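Teleoperated Demonstrations for Block Handling in Simulation
Necati Çınar and Etenesh Zeleke, Canpolat project group

2.1 Setup
The Dralline scene has two black arms at one table. One operator drives both from a pair of hand controllers. Each demonstration starts with small objects spread over the tabletop, and the target is a light wood-colored block.

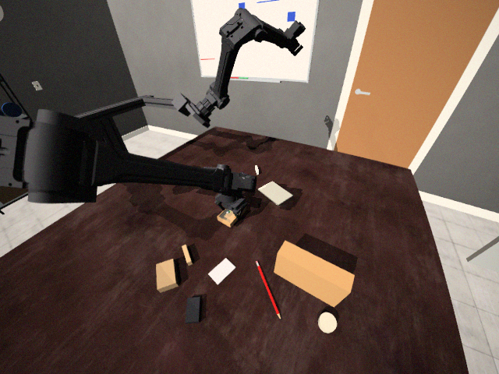

2.2 Recording
We recorded 153 demonstrations. Joint positions and gripper commands were logged at every step — camera views were rendered afterward from the log. Runs with a dropped block were kept but labeled. The median run lasted 543 steps.

Most operator errors came from judging height above the table. Zeleke added a second view from farther back, and we used it for all later sessions.
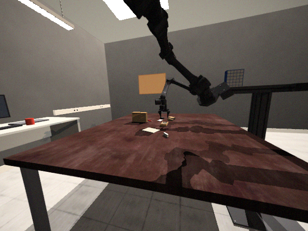 Figure 2. Wide view of the table, far gripper open above the small objects.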